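How Our Robotics Club Teaches a Robot to Fold Clothes

Information for younger pupils and their families
Lemham Junior Robotics Club

The Lemham Junior Robotics Club is open to all pupils aged eight to thirteen. Its project for the present year is called Zeman. Members are working together to teach a robot to fold clothes. These pages explain how the work is carried out and what the words used in the club mean.

Why is folding difficult for a robot?

A robot in a factory may pick up the same metal part all day long. The part is hard and it always has the same shape. The robot can be told exactly where to put its fingers, and it will do so each time.

Clothes do not behave in this way. A shirt dropped on a table ten times will land in ten different shapes. Sleeves hide under collars. Thin cloth creases and slides, and thick cloth springs back. Before a robot can fold a garment it must work out which part is which, and it must do this again every time the garment moves.

What is a gripper?

A gripper is the part of a robot that does the work of a hand. The grippers used in Zeman have two fingers, which open and close. Each finger has a pad where it touches the cloth. Two fingers are fewer than a person has, and they cannot feel whether cloth is smooth or rough. For this reason members are asked to think carefully about where a piece of clothing is best held. An edge or a band is usually a better choice than the middle of a flat piece.

How does the robot learn?

The robot learns from examples. A member holds one gripper in each hand and folds a garment slowly, using only the gripper fingers. A camera records what happens. One recording, from the start of the fold to the end, is called a demonstration. Afterwards a computer program studies many demonstrations and looks for what they have in common. When it is shown a garment, it uses what it has found to choose the next movement. 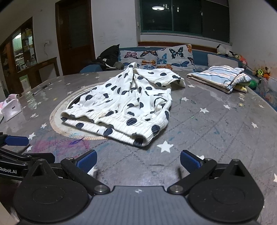 Cloth with a pattern is useful in this work. When a spotted garment is creased, the spots on it change shape, and a round spot may become a narrow oval. Such changes can help the computer program to tell where the cloth is flat and where it is folded. Plain garments give fewer clues. The club uses both kinds, so that the robot does not come to depend on spots or stripes.

Elastic waistbands receive special attention. A waistband pulls the cloth together and makes it gather. Members first find the two ends of the band, then draw them gently apart before making the first fold.

How many demonstrations are needed?

By the end of July the club had made 261 demonstrations. Of these, 125 were of garments with elastic waistbands. A further 40 could not be used, in most cases because a hand had covered the camera. These were set aside and labelled, so that members could learn from them.

Rules for making a demonstration

Members work in pairs. One folds and the other keeps the record sheet.
Begin with both grippers open.
Move slowly. Do not pull hard on the cloth.
Do not touch the garment with your hands once recording has begun.
If the garment falls, carry on. A mistake that is put right is a good example for the robot.
Keep fingers away from the joints of the gripper.
Stop and rest after five demonstrations.

The Clikudbridge meeting

Each year the club takes part in a meeting of school robotics clubs at Clikudbridge. Every team receives the same garment and is given time to prepare its robot. The judges look at how neatly the garment is folded and at how well the team can explain its work. Last year the team was led by Malathi Shetty and Habibur Ranasinghe, and it received the certificate for clear explanation.

Words to remember

Gripper: the part of a robot that holds things.
Demonstration: one recorded example of a task.
Garment: any piece of clothing.
Program: a set of instructions that a computer follows.

Joining the club

Pupils who wish to join should collect a form from Ms Idalina Mendes. A parent or guardian must sign it. No knowledge of computers is required. New members spend their first sessions practising with the grippers on small towels, under the guidance of Mr Elango Rodrigues, before they move on to clothing.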